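Journée portes ouvertes chez Delter : retour de visite

Publié le 17 novembre 2019

Dans le cadre du suivi que je consacre depuis plusieurs années aux équipements d'automatisation, j'ai eu l'occasion d'assister à la journée portes ouvertes organisée par la société Delter dans ses locaux de démonstration. L'invitation portait sur trois ateliers ; je ne rendrai compte que de deux d'entre eux, le troisième ayant été reporté au mois de janvier.

La matinée s'est ouverte sur une présentation du programme Strand, consacré à la manipulation d'objets courants par un bras robotisé. Les visiteurs, répartis en groupes de 6 personnes, étaient accueillis par un ingénieur qui a exposé les objectifs du programme avant de procéder à la démonstration. Le choix des articles m'a paru judicieux : des canettes couchées et un sachet de chips posent des difficultés bien différentes, l'emballage souple se prêtant mal à une prise entre deux doigts.

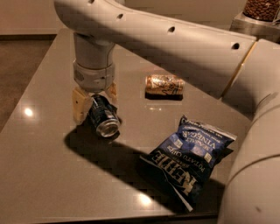 L'ingénieur a rappelé que les surfaces brillantes demeurent l'un des principaux obstacles à la localisation des objets. Les reflets du métal, tout comme ceux du plateau, peuvent conduire le système à se tromper sur la position réelle d'un article. Selon les chiffres communiqués lors de la séance, 3000 essais de préhension ont été consignés depuis le lancement du programme, portant sur 23 types d'emballages. Je regrette que le taux de réussite par catégorie n'ait pas été précisé.

Le second atelier, animé par la société Dirnier, traitait de la maintenance préventive des cellules automatisées. Il y fut surtout question de l'encrassement des armoires électriques et du module Filtarix, dont les cartouches doivent être remplacées à intervalles réguliers. L'exposé, quoique technique, est resté accessible, et la documentation remise à cette occasion est de bonne tenue.

Une séance de questions a clos la visite. Plusieurs participants ont souhaité connaître le calendrier de commercialisation ; aucune date n'a été avancée. Les personnes intéressées par l'atelier reporté peuvent s'inscrire auprès de l'accueil de Delter, dans la limite de 4 places par établissement.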